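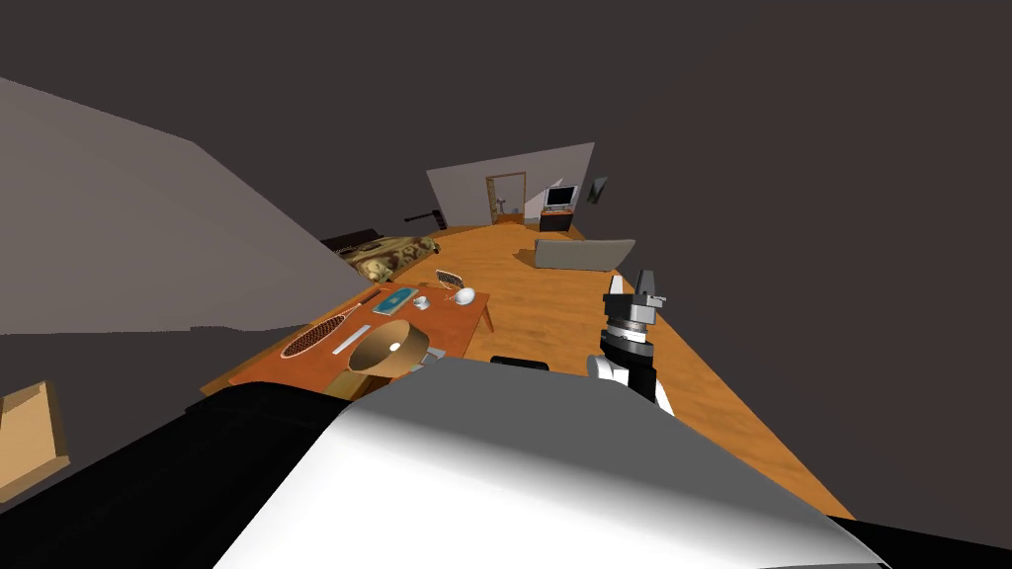 Two years ago I was carrying stock up the back stairs at Golob, the furniture-hire place in Prumstead, and now I spend most of my shift at a desk sorting out what Julix wants to do next. Julix is the software that runs our robot, and before it's let near a client's lounge room it practises in a simulated one. It's a funny sort of room - a camouflage couch, a tennis racket and a computer mouse on the same table - but I've grown fond of it! My job is to watch, mark the grips I don't like and send them back to Mundeck, who wrote the thing. We got through 832 runs in September. 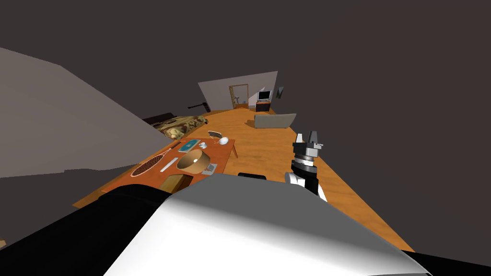
So did anyone lose their job over it? Four of us moved off the floor and onto screens, all on the same pay, but the casual shifts at Christmas have gone and I don't reckon they're coming back.

My knees are thrilled, I'll admit. What I miss is the yakking on the stairs (and the biscuits, which used to live on the landing). You go quiet at a desk. Some arvos I've put in three hours without a word to a soul, and then I talk the whole tram ride home.

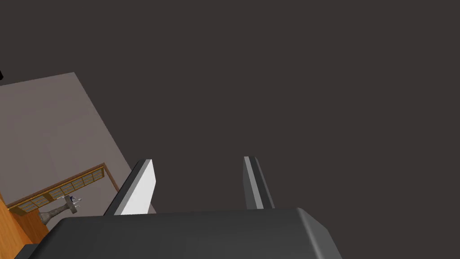 One of the drivers told me over lunch that she'd happily hand the robot every sofa bed in the building, as long as she still got to choose who rode in the truck with her.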